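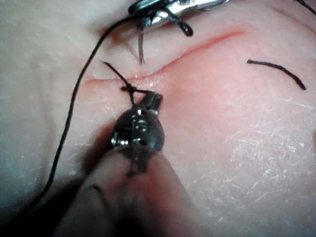

Robot Software, Stuvdale campus
Handout 6: perception and control for the suturing task
13 December 2021

Read before the lab. Replaces the September version, which had the old frame names in it.

1. Where we are

Last week: joint control, one arm, no contact. This week two arms, thread, contact with a soft pad. Much harder, mostly for perception reasons. The arm controller is the same one you already have.

2. State the planner needs

- pose of both tool tips, in the pad frame
- jaw state per tool (open / closed / closed on something)
- needle pose, if held
- wound line as a polyline, start and end marked
- knots already tied, position only
- thread - see section 4

Everything in the pad frame. Not camera frame, not base frame. Half the bugs in the last batch of submissions were one transform applied twice.

3. Tool tips

Encoders alone aren't good enough, cable stretch gives you an offset that changes with load. So we correct from the camera. Shiny metal is a pain: highlights move when the tool moves and the corner tracker happily follows the highlight. Mask saturated pixels first, then fit the outline of the wrist, then the jaws. If the fit error jumps, keep the last good offset and carry on with the encoders. Don't average a bad fit in.

Camera runs at 30 frames a second, control loop at 200 Hz. Do not block the loop waiting for a frame. Use the latest offset with its timestamp, drop it if older than 20 frames.

4. Thread

Dark on pink so colour threshold gets you most of the way. Then skeletonise, then join the pieces. Joining is the hard part. Watch for:

- loose offcuts on the pad. Same colour, same width, attached to nothing
- tails on a finished knot, short, often right next to a jaw
- loops round the tool, where the thread goes behind the metal and you lose it
- out of focus stretches, threshold drops out and you get a gap
- thread ends at the image border, which are not real ends

Rule we use in the Sisodia package: a piece counts as the working strand only if you can trace it to the needle or to a jaw that is closed on it. Evrything else goes in the obstacle list. A knot tail held in a jaw passes this test and shouldn't, so check the knot list first.

5. Contact

No force sensor at the tip. We estimate from motor current, noisy, fine for "touching / not touching", useless for small loads. Pad dimples when a jaw presses on it, and the shading changes before the current does. You may use that as a second cue but weight it low.

6. For the lab

Logs are on the Prilbridge share, folder 218. Replay only, no live arms. Write the strand labeller from section 4 and run it on all teh logs. Hand in code plus one page on where it fails - failures matter more than the score. Serbridge group, same task, your share is mounted read only so copy first.

Planning for the second throw is next handout.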